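About Us

Hi, I'm Kamala Bangera, and I run Gasau. We're a small robotics workshop with a big front door, and we like it best when that door is open. If you found this page because your kid came home talking about a robot that picks up vegetables, welcome, you're in the right place!

What we do

We teach robot arms to handle everyday stuff. Kitchen things, desk things, whatever ends up in the bottom of a drawer. Most of our week is pretty quiet (one person, one arm, a lot of coffee) and the work goes slowly. Picking up a toy that's an odd shape sounds easy until you've watched an arm try it all morning.

How the open day got started

I used to work at Nerkex, where visitors got a hallway tour and a look through a window. They always asked the same thing at the end: can we see it grab something? So when I started Gasau I promised myself people would get to stand near the table. Our first open day had 30 visitors and we ran out of chairs. Last October we had 400 over the whole day, and I lost my voice by lunch, but I'd do it again tomorrow.

We do 2 kinds of visits now. There's the big October open day, which is free and a bit loud, and there are the smaller group visits for schools and clubs, which I lead myself. The Nair room is where you start, with coats and snacks, and then we walk over to the demo table together.

What you'll see at the table

The demo is our normal work with people watching. We put a mix of things out on the red felt and the arm goes after them one at a time. Kids love calling out what it should try next, and we take requests if we can. It may miss. It may drop things. We leave all of that in, and somebody always cheers when it gets a second try.

The little eggplant is the crowd favorite, and I have a soft spot for it too, with its green end pointing down at the table and the teal saucepan over on the other side.

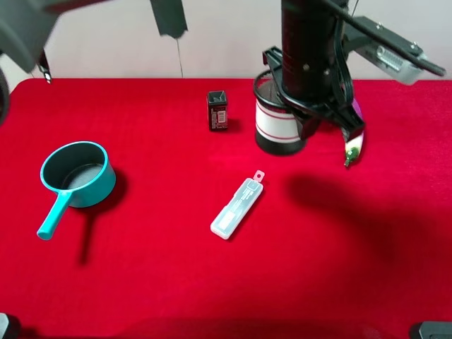
Planning your visit

Group visits start at 10 in the morning and we can take children from age 4 and up. Please stay behind the yellow line while the arm is moving, and ask before you touch anything on the table. Parking is behind the Bonduvska building next door, and the ramp is on that side too. To set something up, send me a note through the contact form with your group size and a couple of dates that work. I read them all myself, usually in the evening, so give me a day or so to get back to you.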